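사과 하나를 옮기기까지

휴머노이드 학습 데이터 현장에서 보낸 하루

로봇에게 집안일을 가르치는 회사는 여럿 있지만, 가르치는 과정을 밖에 보여 주는 곳은 드물다. 후투넨(Huttunen)은 취재 요청에 사흘 만에 답을 보냈다. 조건은 두 가지였다. 녹화 중에는 말을 걸지 말 것, 그리고 실패한 장면도 그대로 쓸 것.

작업실은 사무실 안쪽에 있다. 바닥에는 헤링본 무늬 마루가 깔려 있고 흰 벽 앞에 흰 책상이 놓여 있다. 이번 과제의 이름은 부라르드(Burard)다. 책상 위의 물건을 집어 바구니에 넣는 동작을 모으는 일로, 첫 품목이 사과다. 팀은 품목 하나를 끝내야 다음 품목으로 넘어간다.

수집을 맡은 사람은 투움 후인(Tùng Huỳnh)이다. 그는 장비를 착용하고 자기 팔과 손을 움직인다. 로봇이 그 동작을 따라 하고, 관절 각도와 카메라 영상이 같은 시간축에 기록된다. 한 번의 시도를 팀에서는 ‘에피소드’라고 부른다. 손이 출발 자세에 있을 때 시작해서 사과를 놓고 출발 자세로 돌아오면 끝난다.
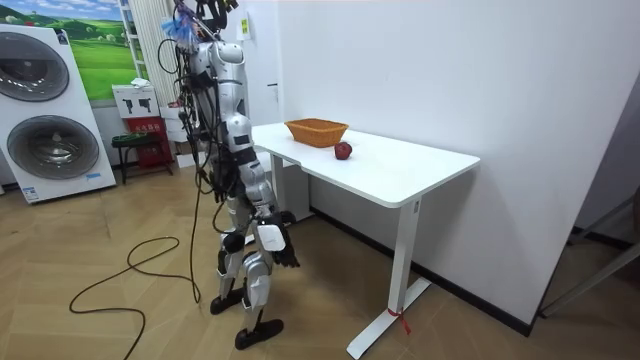
시작 전에 그는 케이블부터 본다. 팔을 뻗을 때 선이 당겨지면 손목이 미세하게 밀리고, 그 밀림까지 데이터에 남는다. 학습 모델은 그것이 선 때문인지 사람의 의도인지 구별하지 못한다. 초기에 모은 에피소드 가운데 153개를 이 이유로 버렸다고 한다. 그 뒤로 점검표 맨 윗줄이 케이블이 되었다.

물건 배치는 매번 바뀐다. 사과를 바구니 앞에 두었다가 오른쪽으로 옮기고, 바구니도 조금씩 돌린다. 배치는 니 꾸(Nhi Cù)가 정한다. 그는 난수표로 뽑은 위치를 종이에 적어 와서 그대로 놓는다. 예전에는 손 가는 대로 놓았는데, 나중에 분포를 그려 보니 위치의 절반 이상이 책상 한쪽에 몰려 있었다.

“골고루 놓았다고 생각했어요. 그림을 보고 나서는 제 감을 안 믿습니다.”

사과는 쉬운 물건처럼 보인다. 둥글고 단단하고 색도 뚜렷하다. 그런데 둥글기 때문에 손가락이 한쪽만 먼저 닿으면 굴러간다. 후인은 엄지를 낮게 넣는 방식을 쓴다. 엄지로 아래를 받치고 검지와 중지로 위쪽을 감싼다. 같은 팀의 코아 크엉(Khoa Khương)은 위에서 똑바로 내려가 다섯 손가락을 한꺼번에 오므린다. 둘 다 성공하지만 데이터로는 다른 동작이다.

이것을 어떻게 할지를 두고 팀은 두 주 동안 의견이 갈렸다. 한 가지 방식으로 통일하면 모델이 빨리 배운다. 대신 사과가 벽 가까이 있거나 바구니에 붙어 있을 때 대처하지 못한다. 두 방식을 섞으면 모델이 중간 자세를 만들어 내는 경우가 있다. 엄지는 아래로 가는데 손바닥은 위에서 내려오는 식이다. 결국 둘 다 남기되 에피소드마다 파지 방식을 표시하기로 했다.

표시 작업에는 자리스(Zaris)라는 사내 도구를 쓴다. 카디자 엘 파시(Khadija El Fassi)가 만들었다. 화면 왼쪽에 영상이, 오른쪽에 관절값 그래프가 나오고 검수자가 구간을 나눈다. 접근, 접촉, 들기, 이동, 놓기의 다섯 구간이다. 가장 까다로운 것은 접촉과 들기의 경계라고 한다. 손가락이 닿은 순간과 사과가 책상에서 떨어진 순간 사이가 아주 짧고, 손가락이 시야를 가린다. 엘 파시는 손가락 관절의 전류값이 올라가는 지점을 함께 보게 했다. 영상만 볼 때보다 검수자 사이의 차이가 줄었다.

취재 당일까지 사과 품목으로 쌓인 에피소드는 756개였다. 이 가운데 검수를 통과한 것은 약 287개다. 비율만 보면 낮다. 검수가 수집을 따라가지 못한 탓이 크고, 탈락 기준도 엄격하다. 도중에 조작자가 망설여 손이 멈춘 시도, 바구니 테두리를 건드린 시도는 성공했더라도 따로 뺀다. 71개는 사과를 떨어뜨렸다가 다시 집은 시도인데, 이것은 버리지 않고 별도 묶음으로 보관한다. 실수에서 회복하는 동작은 일부러 연출하면 어색해지기 때문에 우연히 나온 것이 귀하다고 한다.

오후 녹화는 한 시간 반 동안 이어졌다. 후인은 스무 분마다 쉰다. 피로해지면 동작이 짧아지고 놓는 높이가 높아진다. 본인은 느끼지 못하지만 그래프에는 나온다. 쉬는 시간에는 장비를 벗고 손목을 돌린 뒤 물을 마신다. 그동안 니 꾸가 다음 배치를 준비한다.

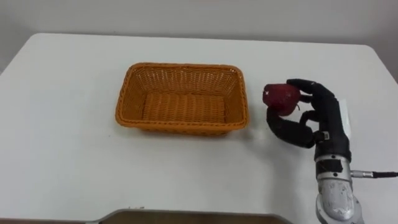
모은 다음의 일

검수를 마친 에피소드는 학습 담당인 헤르미네 라이징거(Hermine Reisinger)에게 넘어간다. 그는 데이터를 받으면 바로 학습에 넣지 않고 무작위로 서른 개를 골라 처음부터 끝까지 본다. 배속은 쓰지 않는다. 수치로 걸러지지 않는 문제가 이때 보인다고 했다. 한번은 오후에 녹화한 영상마다 책상 왼쪽에 사람 그림자가 들어가 있었다. 모델은 그림자가 있으면 천천히 움직이고 없으면 빨리 움직였다. 그 뒤로 배치 담당이 서는 자리를 바닥에 표시했다.

학습에는 플로틀리(Floltley)라는 모델을 쓴다. 영상과 관절값을 받아 다음 순간의 움직임을 예측한다. 라이징거는 성능 수치를 공개하지 않았다. 시험할 때마다 조건이 달라서 숫자 하나로 말하면 오해가 생긴다는 이유였다. 다만 사과가 바구니 오른쪽에 있을 때가 가장 안정적이고, 바구니 뒤에 있을 때가 가장 약하다고 설명했다. 뒤쪽에 둔 에피소드가 적기 때문이다. 다음 수집에서는 난수표에 가중치를 주어 뒤쪽 위치를 더 많이 뽑을 계획이다.

사과가 끝나면 컵, 그다음은 접은 수건이다. 수건은 12월에 시작할 예정이지만 준비할 것이 많다. 사과는 어디에 두어도 같은 모양인데 수건은 집을 때마다 모양이 바뀐다. 구간을 나누는 기준도 새로 정해야 한다. 엘 파시는 자리스에 구간을 하나 더 넣을지 아직 정하지 못했다고 말했다. 저녁 회의 안건에도 그 항목이 올라 있었다.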